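Clearing the kitchen table when the kitchen table has given up

Every flat surface in our house in Vurthorpe is a shelf in waiting. Put one mug on it and by teatime the mug has friends. After 16 years of this I have stopped fighting it and started managing it.

Step 1. Get everything out where you can see it
Spread it about a bit. A heap hides things, usually the lid you've been hunting since November. Pans go to the outside, where your elbow won't find them, and the plate and colander sit in the middle.

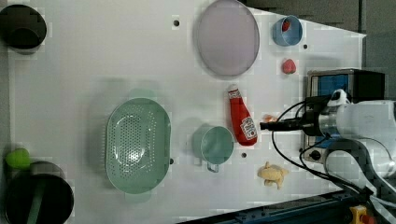
Colander, mug, ketchup and one strawberry that missed the cup.

Step 2. Deal with the ketchup
A squeeze bottle left on its side will one day let you down. Wipe the cap, shut it properly and stand it up in the cupboard door. The play food goes in its own tub, however convincing it looks.

Step 3. Use the colander as a tray
A big oval one holds a surprising amount of small stuff, and carrying it saves you 2 trips. Do rinse it afterwards. Crumbs leave by the holes, generally on the stairs.

Step 4. Remove anything that belongs on a foot
Stripy, woolly or sock-shaped, it goes to the wash before the plates are touched. I don't ask how these things reach the table. If a small cup has toppled over with its strawberry still in it, leave that until last.

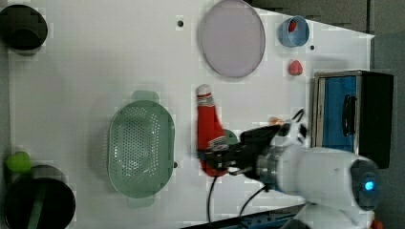 Step 5. Wipe, then walk away
Warm water, a drop of washing-up liquid, a dry cloth after. Go round the edges of any holes in the top with a cotton bud. Then leave the room before you put your keys down on it.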